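Section 4. Working alongside the Kesum cell: your first weeks at the bench

Issued to the assembly and packing teams at Clellon. Revised 14/07/2024 by Widad Azar, bench support.
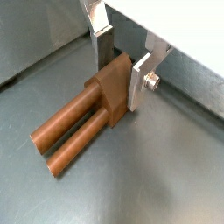

By the time you reach this section the cell has been bolted down, the air line is connected and somebody from maintenance has signed the card on the side panel. What follows is for the people who will stand next to it every day. I have tried to write it the way I would explain it to you over the bench, so forgive me if it wanders a little. Those of you who used to pick the twin-rod blocks out by hand know more about those parts than I do, and a good deal of what is written below came from you in the first place.

4.1 What the cell does and what stays with you

The cell takes one block at a time from the metal tray, grips it by the sides of the body and hands it on to the fixture. It does not look for cracks, it does not trim and it does not decide whether a part is good enough for the customer. Those jobs are still yours, and they now make up most of the shift. People who came over from the old line found this odd for the first week or so (I certainly did), because your hands are used to being busy and suddenly it is your eyes that get tired.

The Kassab line, which has had its own cell since March, rotates its people between checking and loading every 60 minutes. We have copied this from them. Please keep to it even when you are feeling fresh.

4.2 Starting the cell at the beginning of a shift

1. Read the handover sheet from the last shift. If there is anything in the "stopped for" column, go and find out about it before you do anything else.

2. Wipe the floor of the tray with a dry lint-free cloth. Scratches and scuffs in the sheet metal do no harm and there is no need to report them. A ridge you can catch with a fingernail is another matter, so please tell maintenance.

3. Look at both gripper fingers. They should be clean bare metal where they meet the part, with no tape, no glue and no bits of moulding stuck to them.

4. Check that the round fastener on the finger is seated. Do this by eye with the cell off. If you think it has moved, leave it alone and ring maintenance; it is set with a torque driver and a thumb and finger will not do.

5. Close the guard, turn the key to READY and wait for the steady green lamp. The arm will make one slow practice move with nothing in its grip. Let it finish.

6. Place the first block in the tray, standing on its base with the arched side uppermost and the two rods pointing away from the fixture. Close the guard again and press START.

7. Stay with it for the first 13 parts. If all of them reach the fixture without a stop, write your initials on the sheet and carry on with the shift.

Note: the two rods do not sit level with one another, and it is very easy to pick up a block in a hurry and set it down the wrong way about. The cell will usually refuse it, but not always.

CAUTION: Never reach in past the guard to straighten a part, however small the nudge looks. Press HOLD, wait for the amber lamp and only then open up. The fingers close with enough force to hurt you badly, and they close quickly.

4.3 When the grip is wrong

You will get to know a good grip quite soon. One finger rests on each side of the block, the block stays upright and the rods stay clear of everything. If a part leans, slides or comes up crooked, do as follows.

1. Press HOLD.

2. Wait for the amber lamp, then open the guard.

3. Put one hand under the part and press RELEASE with the other. It will drop a short way into your palm.

4. Look the part over, paying attention to the place where the rods join the body. Any whitening or a hairline there means it goes in the red bin, even if it looks perfectly sound everywhere else.

5. Check the fingers again as in 4.2, step 3.

6. Close up and press RESUME.

7. Make a note on the sheet. A few words will do, for instance "leaned left, part fine".

Please do write the note. Grudel, who supply the cell, adjust the grip settings from our sheets when they visit, and on their last visit they had almost nothing to go on. A stop is not a black mark against anybody. I know there was talk in the canteen that the sheets would be used to compare one person with another, and I asked about it directly. They are kept by cell and by shift, the name column has been taken off and the initials you put down in 4.2 only show that the start-up was done.

CAUTION: If the same fault comes up three times in a row, stop the cell and turn the key to OFF. Do not keep resuming in the hope that it will settle.

4.4 Working by hand when the cell is down

The hand bench has not gone anywhere. We have kept it set up, with its lamp and its stool, and everybody will spend one shift in each rota there so that the knack isn't lost. A batch is 1,000 parts whichever way it is made, but the daily target does not apply when the cell is down. You are expected to manage roughly 100 in an hour by hand and no one will be chasing you for more.

To change over:

1. Turn the key to OFF and hang the yellow tag on the guard.

2. Take the part-finished batch across with its card. Do not start a fresh card.

3. Mark the card at the point where handwork begins.

4. Let the packing team know, as their cartons will be arriving at a different pace.

4.5 Noise, breaks and asking for help

The cell is quieter than the old press but it has a sort of sigh at the end of each move, and some people find that it gets on their nerves by the afternoon. Ear defenders are in the drawer under the hand bench. You may also ask to swap to packing for a while, and you don't need to give a reason.

Breaks are at the same times as before. The cell should be put on HOLD when you go, unless a trained colleague has agreed to stand in for you. Please don't leave it running with a word over your shoulder to whoever is nearest.

If you would like the training over again, all of it or just the one bit that didn't stick, come and find me at the end bench or leave a slip in the tray by the door. Refresher sessions take place in paid time.

Continue to Section 5, Cleaning and end of shift.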